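Bromville Toy Library Catalogue, version 2

Posted in November by Eluned Price

README

A toy library catalogue in plain text, one row per toy, 602 rows, with everything I could find out about what each toy is, what it's made of, how many pieces it should have and how many it has. I love this list. I've wanted it to exist since I first borrowed a marble run from Edwards Street and had to guess whether the bag was complete.

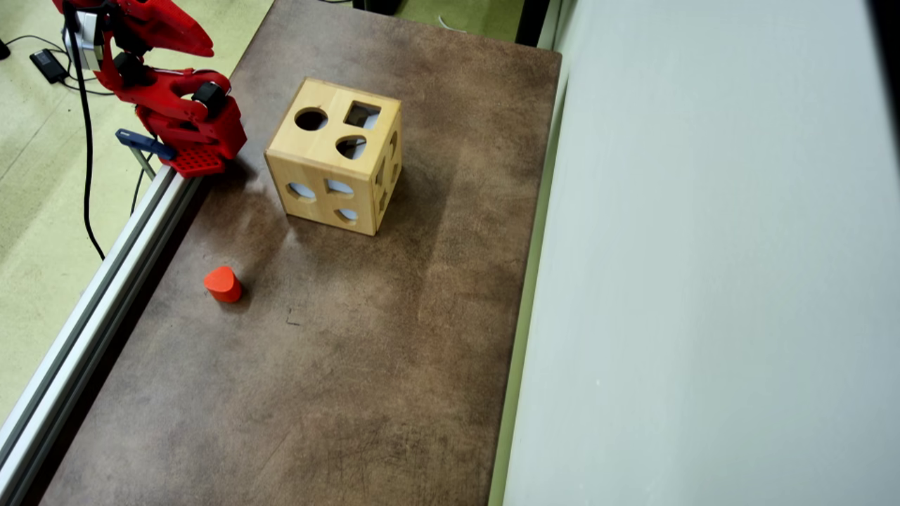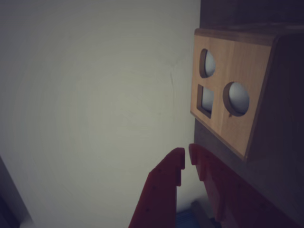

The wooden shape sorter is in the second picture.

What's in the folder

toys.csv — the main list, one row per toy
pieces.csv — one row per kind of piece, linked to the toy by its shelf number
repairs.csv — glue, sanding, new string, replacement pegs
words.txt — the terms I used and what I meant by them

That makes 4 files, and you can open all of them in any spreadsheet or text editor. Commas separate the columns, the text is UTF-8, and the first row of each .csv gives the column names.

Columns in toys.csv

shelf: the shelf number, a letter and then digits. The letter is the old bay and no longer tells you where the toy lives (we moved the bays and kept the labels).
name: what's written on the lid, or the name borrowers use if there's no lid.
maker: as printed on the toy or box. Blank means I couldn't find one.
kind: puzzle, sorter, stacker, pull-along, game, instrument, dress-up, outdoor, other.
material: main material only. A wooden truck with rubber tyres is "wood".
age_from: the youngest age on the packaging. Please don't read it as advice from me!
pieces_full: how many pieces the set had new.
pieces_now: how many I counted.
notes: free text, and the most fun part to read.

If pieces_full is blank I couldn't find a reliable number. Second-hand sets often come in with no box, and I've left those empty instead of filling in a guess. A blank in pieces_now is different. It means the toy was out on loan both times I went through the shelves, so somebody must really like it.

How the list was made

The starting point was the card drawer, which holds 300 typed cards and a good many handwritten ones, some in green ink that has faded nearly to nothing. I typed up the lot, then took the list to the shelves and checked it toy by toy. Where the card and the toy disagreed, the toy won. The card's version is kept in the notes column after the word "card:", so nothing has been thrown out.

I did the counting on the floor with a baking tray, and I recommend the tray to anyone planning the same job. Pieces don't roll off it, and you can slide the whole set straight back into its bag. Jigsaws I made up in full. Yes, all of them. It was the only way to be sure which piece was gone, and I enjoyed every one apart from the plain blue sky.

Makers

Two names turn up over and over. Gameck made most of our boxed games, and the boxes are easy to pick out because the rules are printed inside the lid. Uvo made the pull-along animals. I've kept the spelling as printed, so you'll find "Uvo" and "UVO Toys" as separate entries. Merge them if it suits what you're doing.

Home-made toys have "home" as the maker. There are some wonderful things in that group — a felt fishing set, a bus built from offcuts, a whole family of peg people with knitted hats. If a name was pencilled underneath I've left it out of the file.

About the word "sorter"

This caused me more trouble than any other term. I've used it for any toy where a shape goes through or into a matching opening. Toys where rings or blocks go onto a post are stackers, even when the posts are different shapes. Puzzle boards with lift-out pieces are puzzles, even if the pieces are circles and squares. A few toys could go either way, and for those I've put the second choice in the notes after "or:".

If you're searching for early shape toys of every sort, search all three kinds together. You'll get a much better list.

What changed in version 2

The pieces file is new. In the first version I crammed every piece into the notes column and it was miserable to use. Colours now follow a short list (see words.txt), so "maroon", "wine" and "dark red" are all "dark red". Instruments have their own kind, where before they sat under "other" beside a kite and a tent. I also fixed the row where the dominoes had been given an age of 99. That was the top end of the range on the tin.

Known gaps

Dress-up clothes are poorly covered. I never settled on whether a pirate outfit is one toy or a hat, a vest and a sash, and you'll see both approaches.

Outdoor toys have no piece counts at all.

Dates of purchase exist for very few rows, so I dropped the column. Please don't use shelf numbers as a stand-in for age. They were reused whenever a toy was retired.

Repairs only go back as far as the current repair book. An older toy with no entry may well have been mended many times over.

Using it

Copy it, cut it up, add your own town's toys. If you run a toy library and want to borrow the column layout, go right ahead, and I'd be thrilled to see what you end up with. A credit to the Bromville Toy Library would be lovely. There are no borrower names or loan records in any of the files.

Corrections are very welcome, particularly from anyone who owns a complete set of the Gameck farm lotto and can tell me whether there was ever a goose. My copy has a goose on the board and no goose card. Send the shelf number, the column and what it should say, and I'll put it in the next version.

Contact: Eluned Price, Bromville Toy Library, Edwards Street | © Bromville Toy Library | Back to top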